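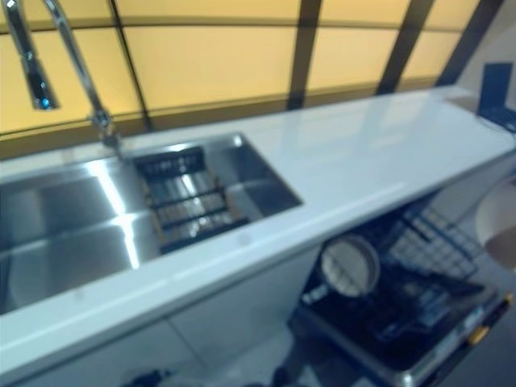 1/ Can it do the dishes yet? A skeptic's thread

Every spring somebody tells me the kitchen robot is one year out. I've been hearing it for 12 years. So let's talk about the dishes again, since dishes are what they always promise first.

2/ The chore as people sell it: plate goes from sink to rack. The chore as I know it: scrape, rinse, find the fork under the pan, decide whether the pan needs to soak, load, run, empty, put away, wipe down, take out the stuff you scraped. Moving the plate is the part I mind least.

3/ Kuipers put out a number this June: 95 percent success on plates. Fine. I cook for four. We go through a lot more than 20 plates, bowls and glasses in a weekend, so at 95 I'm sweeping up something by Sunday lunch. And that's if "success" means what I'd mean by it. The write-up doesn't say.

4/ It doesn't say what kind of plates, either. Round, flat, one size? Show me a sippy cup. Show me the lid of a blender with the rubber ring half out. 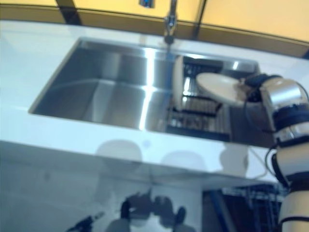
5/ I'll give them this much — a plate is a harder thing to hold than people think. It's thin, it's slick, and it wants to swing when you grip it by the rim. Getting it on edge and lined up with a rack slot is real work for a machine, and ten years ago I wouldn't have bet on it. I just don't want to be told it's the same as a clean kitchen.

6/ Someone always brings up factories. I worked two years on the packing floor at Zustlow. We had machines that did 504 trays an hour and they were great, because every tray was the same tray. When the supplier changed the lip on the tray by a hair, we were back to hand packing until the fix came in. My kitchen changes the lip on the tray every night.

7/ Then there's money. Clarus wants 3,000 a year for its home plan, and the fine print says you clear the counter first. If I've cleared the counter I'm most of the way there! My dishwasher cost less than that, and it has never asked me to tidy up for it.

8/ Stunduda at least calls theirs a "helper" and says a person should stay in the room. I respect that. I also notice that I'd be standing in my kitchen watching dishes get done slowly, when I could have done them myself and gone to bed.

9/ What would change my mind: one full dinner's mess, greasy pan included, in a house the company didn't set up. No cuts in the video. Start to finish, with the clock showing. Post it and I'll share it, happily.

10/ Until then the sponge is by the faucet at my place and it's my turn tonight.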